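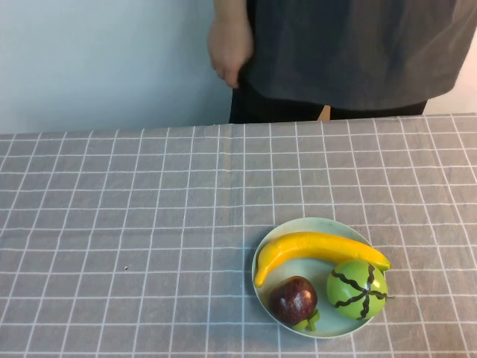
Updated 2024-10-28 by Maham Pirzada. Replaces the March notes, which still listed the old oilcloth.

# Lirnska table sets

Lirnska is a set of still pictures of toy food and tableware on a covered table. It was put together at the Plirketska play library in Drerivport, where the same toys go out on loan to families and preschools. The pictures are used for two jobs: printing the picture cards that go in each loan box, and checking that what comes back matches what went out.

This file says what is in the folders, how a table is set, and how the labels are written. For loans and late returns, see the front desk binder.

## What's in the folders

- `tables/` – whole-table views, 61 pictures
- `cards/` – tighter crops for printing, made from `tables/`
- `labels.csv` – one row per picture
- `boxes.csv` – which toys belong to which loan box
- `old/` – the March pictures on the oilcloth, kept for comparison only

There are 9 loan boxes. Boxes 2 and 7 share a bag of spare pieces, so a toy from one may turn up in a picture of the other. Trust `boxes.csv` over the picture if they disagree.

## The table

The cloth is gray with a grid of thin white lines. We picked a check over a plain color for the card crops: a child can see at a glance how far apart two things are, and "move it one square over" is a usable instruction in the counting games.

The lines don't stay perfectly straight. The cloth wrinkles a little, mostly toward the back and along the middle, and the squares look larger near the front than at the far side. Don't use the grid to measure the toys. Sizes are in `boxes.csv`, taken with a ruler by Razia Yousafzai.

Smooth the cloth by hand before setting. Ironing is not needed. Shake it out between boxes – small crumbs and specks show up against the gray, and a few got through. Those pictures are kept and have `speck` in the notes column.

## Plates and toy fruit

The pale mint-green plate is round with a shallow raised rim. It is used for fruit, and the plate itself counts as a piece of the box. Seen from the usual angle it looks slightly oval. Label it `round` anyway.

Rules for setting a plate:

1. Put the plate down first, then the food.
2. Keep all the food inside the rim.
3. Leave open cloth on at least one side so the card can be cropped.
4. Don't center the plate every time. Lower left and lower right are both fine.

A plate with three toy fruits is one setting, labeled as one plate and three foods. Fruits that touch are still labeled separately.

## Labels

Columns in `labels.csv`:

| Column | Meaning |
|---|---|
| `file` | file name in `tables/` |
| `box` | loan box number |
| `cover` | `gray_check` or `oilcloth` |
| `plate` | color and shape, or `none` |
| `foods` | number of toy foods on the plate |
| `loose` | number of toy foods on the cloth |
| `person` | `yes` if any part of a person shows |
| `notes` | free text, may be blank |

Colors are plain words: green, pale green, gray, and so on. Naveed Usmani wrote the first labels with paint-chart names and these were changed over. If you find a leftover "celadon," replace it with `pale green`.

The `person` column covers everything from a hand to someone standing behind the table. Faces are not wanted in this set. A shirt, an arm or trousers behind the far edge is fine for `tables/` and should be cropped out for `cards/`. Dark, plain clothes crop most cleanly next to the pale wall.

## Cleaning and storage

Toys are wiped with mild soap and water and dried on a rack before they go back in a box. Plates can be stacked with a paper towel between them. The gray cloth is washed cold and hung over a door. It comes out of the dryer with creases that take days to drop, so please don't.

Chipped or sticky pieces go in the tray marked Mughal, after the bakery the tray came from. Aqeel Lashari empties it and updates `boxes.csv`. Don't delete pictures of a toy that has been retired. Write `retired` in the notes.

## Known problems

- The oilcloth pictures have a shine that hides the edges of light-colored toys. Don't print cards from them.
- 2 rows have a blank `foods` value. Both are from `old/`.
- Lemons and pears were mixed up in the early rows for box 4. Fixed in the current file, but cards printed before that may still be out on loan.
- `loose` was added late. In `old/` it is blank throughout, and blank there does not mean zero.
- The pale wall behind the table looks a bit bluer in some spots and warmer in others. Leave it alone when cropping. Correcting it shifts the color of the plates.

## Use

Free to print for home, preschool and library use. If you change the cards, keep the box number on the back so returned sets can be matched.

Send corrections to Ingeborg Fröhlich at the Plirketska desk, with the file name and the row as it should read. Changes to `labels.csv` go in with the next reprint of the cards.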